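# Where Does Drinking Water Come From?

*A page for young readers from the Prillwood Water Museum*

Every time you turn on a faucet, water comes out within a second or two. Before it reached your home, that water made a long trip.
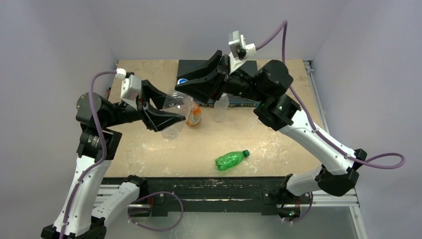
In the town of Prillwood, the trip begins at McIntyre Lake. Rain and melted snow run down the hills and collect there. Lake water may look clean, but it can carry mud, bits of leaves, and living things too small to see. Some of these can make people sick, so the water must be treated first.

## Cleaning the water

Water from the lake passes through a metal screen that stops sticks and fish. It then flows into a large tank, where workers add a substance that makes tiny pieces of dirt stick together in clumps. The clumps are heavy and slowly sink. This step is called **settling**.

Next, the water moves down through layers of sand and gravel. The spaces between the grains are very small, and much of the remaining dirt is trapped there. This step is called **filtering**.

Last, a small, carefully measured amount of chlorine is added to kill germs. Chlorine also protects the water on its way through the pipes.

## Getting it to you

Clean water is pumped up to a tower on Jermont Hill. Because the tower stands higher than the houses, the weight of the water pushes it down through the pipes and up to your faucet. The Prillwood system serves 2,879 homes — and 564 fire hydrants, too.

Dilwyn Rowlands and Wanting Xu test the water in the town laboratory every day. They check for germs and measure the chlorine.

## Words to know

**Reservoir:** a lake or tank where water is stored.

**Germ:** a very small living thing that may cause illness.

**Hydrant:** a street pipe that firefighters connect their hoses to.

## Try this at home

Ask an adult to help you find the water meter in your home. Write down the number it shows, then look again the next day. The difference tells you how much water your household used.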